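Notes on the key ring set, kept by Marwan Geagea. Last checked 07/09/2024.

# Grovbridge key rings

This folder covers the split rings and the metal ring sheet used for the key board at Grovbridge. It holds the list of rings, the labels and the rules for putting a ring back. The door list is kept separately by Bjartur Þrastardóttir and isn't copied here.

## What is in the folder

- `rings.csv`: one line per ring, 574 lines
- `labels/`: label sheets, ready to print
- `doors.md`: how door names are shortened on the labels
- `old/`: the Rizk list from before the move, kept for looking things up

## The rings

All rings on the list are plain split rings. They are stored on a flat metal sheet with a notched edge. A ring comes off the sheet before any key goes on it. 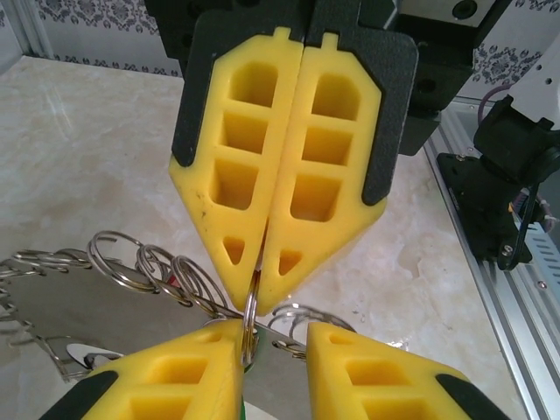

*Silver split ring, with the ring sheet behind.*

Columns in `rings.csv`:

| Column | Meaning |
|---|---|
| `ring_id` | Number on the label |
| `size_mm` | Outer size, either 30 or 40 |
| `state` | `spare`, `in use`, `bent` or `lost` |
| `door` | Short door name, blank for spares |
| `note` | Free text |

Use 30 for a single key and 40 for anything with more than one. No ring should carry more than four keys. If a door needs more, start a second ring and write the first ring's number in `note`.

## Taking a ring off and putting it back

1. Hold the ring opposite the split.
2. Open the split just enough to pass the metal, then turn the ring until it comes free.
3. Check that it has closed flat. Mark it `bent` if it hasn't.
4. Change `state` in the list before fitting a key.
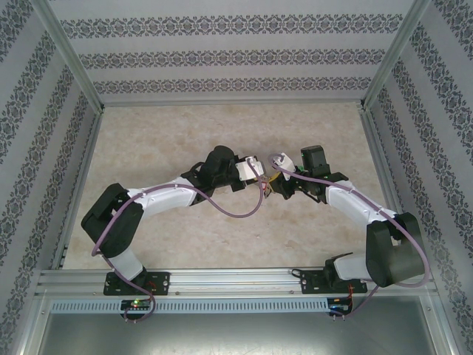 Returned rings go back on the sheet with no keys and no label. Old labels are thrown away, and the number stays with the ring's line in the list. Lost rings keep their line too, so don't reuse a number.

## Known problems

- Some lines taken from the Rizk list have no size. Measure the ring and fill it in when you next handle it.
- Two spellings of the Rotora store room are in use. `doors.md` has the right one.
- The `note` column has commas in it, so it must stay in quotes.

## Changes

Send corrections to Marwan, with the ring number and the column. Door names go to Bjartur first. The next full check is in November.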